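Review: The Wevdale Study Bible, Large Print Edition

27/07/2021

I bought this Bible four months ago for my morning reading and for the small group that meets in our home. English is my second language, and I read Scripture slowly, often with a dictionary next to me. So I was looking for an edition with large letters, clear notes and paper that does not tire the eyes. I have now read the four Gospels, Acts, Ruth and a good part of the Psalms in it, and I think I can give a fair opinion.

The first thing you notice is the weight. The whole book has 879 pages of Old Testament alone, and it is not a Bible to carry in a handbag. On a table it lies flat very well, even when it is open at Genesis, which my old one never did. The cover is soft and dark blue, with two ribbons. I use one ribbon for the daily reading and the other for the Psalms.

The print is the best part. The letters are black and even, and the verse numbers are small but I can find them without my glasses. The words of Jesus are not in red. Some people will miss this. I am used to it from the Bible of my childhood, so for me there was no problem. The paper is thin, and with a ball pen the writing comes through to the other side. Please use a pencil, or a dry marker such as the Zasier ones, which did not go through in my copy.

Now the notes. They stand at the bottom of each page and take up a quarter of it in most books. In the Gospels they are very good. At Luke 15, for example, the note on the lost son explains what it meant in that time to ask for the inheritance while the father was alive. I have heard this chapter many times in church and still I learned something. In the Psalms the notes are shorter, and I wished for more help with the headings, where there are words like "selah" that a new reader will not understand. The note for selah says only that the meaning is uncertain. This is true, I suppose, but one more sentence would be kind.

The introductions to the books are two pages each, also for the very short ones like Philemon. We read them aloud in our group before we begin a new book, and then we talk, with tea and something small to eat.
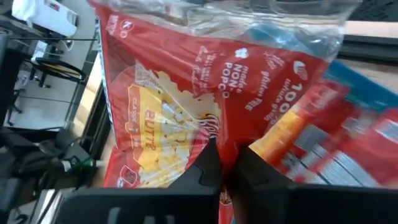 Popcorn for the Ruth evening.

We did Ruth in four meetings, one chapter for each. The questions printed at the end of every chapter are simple, and I mean this in a good way. A person who has never opened a Bible can answer them, and a person who has read it for thirty years can still talk for a long time. A few of them ask for a yes or a no only, and then the conversation stops. I changed those a little before the meeting.

There are also 7 maps at the back. The paper is better there, but the place names are printed much smaller than the rest of the book, and I do not understand this decision in a large print edition. For the journeys of Paul I still take out my old Tisix atlas.

I compared it with the Ngcobo Reader's Bible, which a friend from the group uses. The Ngcobo has no notes at all and is much lighter, and the text runs in one column like in a novel. For reading a whole letter of Paul in one sitting I prefer that one. For study, and for answering the questions of other people, I take the Wevdale.

One more small complaint - the list of daily readings begins in January and there is no advice for a person who begins in another month. I will start it in August and go around the year from there.

I give it 4 stars out of 5. If the maps become larger in the next printing, I would give the last star also.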